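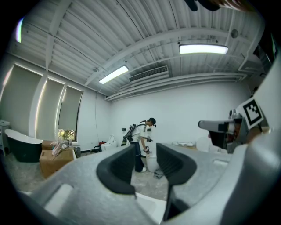

Home | Notebook | Rigs | Spares | Log in

Revovlow 2, hand-held pair: jaw play, marker check, cable dressing
01/06/2020
Skosness, bathroom fixtures room

Came in to find a note on the charger from the last shift: left jaw on rig 2 "sloppy when closed, fine when open." Took the gripper off the backpack cable and tried it on the bench. The note was right. With the jaw shut I could rock one finger with my thumb, and the width reading moved along with it. The finger screw was snug, so the play had to be further in.

Opened the housing. The counter stood at 2456 closes since the last rebuild, low for a worn bushing. The bushing was fine. The set screw on the link arm had backed out and the arm was walking along the shaft. I cleaned the old thread locker out with a pick, wiped the threads with alcohol, put on fresh medium strength and ran the screw back in against the flat. Make sure it goes against the flat. It will also tighten up on the round part of the shaft and feel good for a day, and I suspect that's what was done last time.

Left it to cure through lunch. Wide open it now reads 89 mm on the calipers and the same on the screen. Closed, it reads zero and stays there when I push on the finger. Wrote both values on the rebuild card.

Pads: black ones on both grippers, no splits. Cleaned with a damp cloth only. Please keep the solvent wipes away from the pads, they go shiny and then they slip on glazed stuff, and nearly everything in this room is glazed.

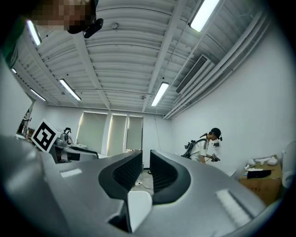

Next was the width reading under load. A finger that reads right in empty air can still read wrong with something between the jaws, so I close on the gauge block, hold, release, and repeat until I'm bored. Did 9 closes on each side. Left side came back to the same number every time. Right side drifted a hair on the first close and then settled. I'm calling that the pad bedding in and not touching it. If it drifts again after a day of use, somebody should look at the right link arm too.

Marker faces. The square markers need to be flat, clean and firmly stuck down. One corner on the right-hand cube had lifted enough to catch a fingernail. Peeled the whole face off, scraped the glue, put a fresh print on using the corner jig. Don't press a lifted corner back with your thumb and carry on. The face ends up slightly bowed and the pose gets jumpy at a slant, and then we spend an hour blaming the lighting.

Lighting, while I'm on it. Tube lights on, blinds down, same as the setup sheet. With the blinds up in the afternoon the tracker lost the markers near the windows during the July trial, and we have not raised them for a run since. A bit of daylight at the edges has given no trouble.

Cables. Each gripper has its own lead back to the pack and this is where most of our faults come from. I redid the loop at the wrist end of the left lead, which was pulling on the plug when the arm was stretched out. It needs enough slack to reach down to the floor with a straight arm and still leave a soft bend at the plug. Test it by bending right over, as if working on something low. Standing upright at the bench proves nothing.

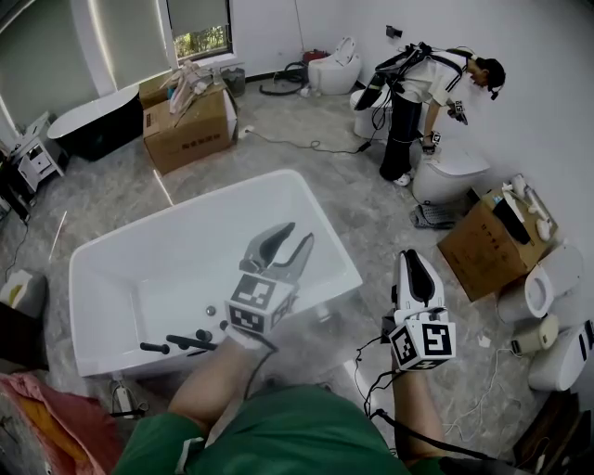

Can the left and right grippers be swapped between rigs if one fails partway through a session?
They can be swapped, but the marker faces on each cube have their own numbers and the rig file has to match them. Stop recording, change the gripper entry in the file, run the zero and the full-open check, then start a new session. Don't carry on in the old one.

Pack and straps. Chest buckle OK. Tightened the bottom screws on the frame, both a quarter turn loose. Battery tray latch is getting soft and I have ordered one from Mạc along with a bag of link arm set screws. Until the latch comes, put the hook-and-loop strap around the tray before you put the pack on.

Floor. There are power cords and thin leads across the walking area. With the pack on and your eyes on your hands you don't see them. Route what you can along the wall before starting and tell the other operator about the ones you can't.

Short test run after reassembly, both hands, pick up and put down along the rim of the tub and then at floor level. No dropouts on the left lead. Widths looked sensible on playback. Rig goes back in service.

Still to do:
- new latch when it arrives
- check the right side for drift tomorrow
- print more marker faces, the folder is nearly empty
- same set screw on rig 1, have not opened it yet

Comments

Felstead bench: We had the same set screw back out on ours. Medium thread locker held. Whoever did it before us used the strong kind and we had to heat the arm to get it off.

Evening shift: Right side drift is gone, checked before and after the session. Left lead is much better when crouching.

Spares shelf: Marker faces printed and in the folder, matte paper this time. Please take from the back so the old glossy ones don't get mixed in.

Evening shift: Opened rig 1. Screw was tight and on the flat. Closed it up again and wrote the card.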